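Skondum block puzzle – two weeks in and still on my desk
Reviewed by Javiera Riquelme, 10/10/2018

I've bought plenty of puzzles that were fun once and then went to live in a drawer. The Skondum is the first one in a long while that I keep picking back up! My friend Ximena printed a set for herself over the summer and wouldn't stop talking about it, so I ordered one from Farías (they sell them already printed, if you don't have a printer at home).

The idea is simple. You get a heavy red base with slots in it, a handful of colored pieces, and a little card that shows the finished shape but none of the steps. The green cross is the star. It stands taller than everything else, and it has a notch through it for the long yellow bar – and getting those two to agree with each other took me most of an evening.

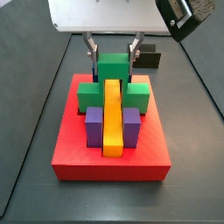

Photo: Amancay Aravena

What I love most is the color. The red is properly red, the green is deep, and the yellow has a warm, golden look that makes me happy every time I walk past. You can still see faint diagonal print lines across the top of the base. I like them, but if you want everything glassy smooth you may feel differently.

The fit is snug without being a fight. My yellow bar was a touch stiff going through the green piece for the first few tries, then it loosened up nicely. The rounded edges on the bar help a lot, and they're kind to your fingers too. The base is thick enough that it stays where you put it, even with my nephew Afonso leaning on the table.

Two small gripes. The card is printed in tiny gray type, and there's no bag or box for the pieces once you've torn open the packaging (mine live in an old cookie tin).

My best time so far is 20 minutes. Ximena says she's under that, and I'd like to see proof.

Rating: 4.5 out of 5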